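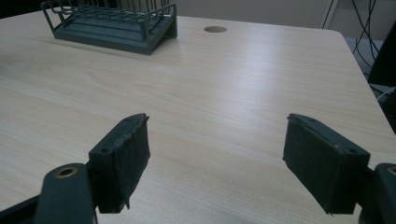 Renting with Felard Lettings — your questions

Updated 18 May 2021

How do I book a viewing?
Ring the office or use the form on the listing. Evenings fine if the current tenant agrees. Bring photo ID, we can't let you in without it.

Is there a holding fee?
Yes, 100 pounds per flat, not per person. Comes off your first month's rent. If you pull out we keep it. If the landlord pulls out you get it back, usually in 3 working days.

What do I need to earn?
Depends on the flat. For the two-beds at Wubshet Court we ask for 2,000 a month between you, after tax. Less than that — get a guarantor.

How much is the deposit?
On a Wubshet Court two-bed, 1,560. Held in a protected scheme, you'll get the certficate by email.
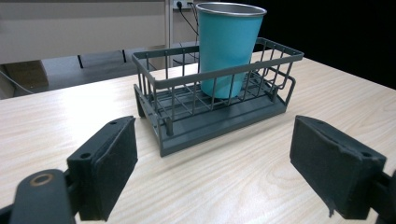 Dish rack and tumbler on a light wooden table.

What does "part furnished" mean?
Beds, table, white goods. Not bedding, not kettles. Check the inventory for your own flat, they do vary.

Can I have a pet?
Ask first. Cats mostly yes, dogs depends on the landlord. Grerard House is a no, it's in the head lease.

Who do I call about repairs?
Fuad Jemal on the repairs line, or log it on the Jelis app. Gas smell — ring the gas emergency number first, then us.
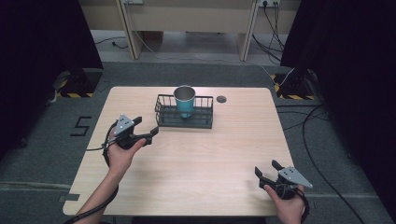

Table with rounded corners, grey carpet.

Can I paint the walls?
With written permission. Email Etenesh Kahsay with the colour. You may have to paint it back when you leave.

When do student lets start?
Most run from October. A few start earlier, its on the listing if so.

How do I give notice?
In writing, one full month, once the fixed term is up. Email is ok. Texts to the repairs line don't count. Still inside the fixed term? Speak to Bereket Chala before you do anything.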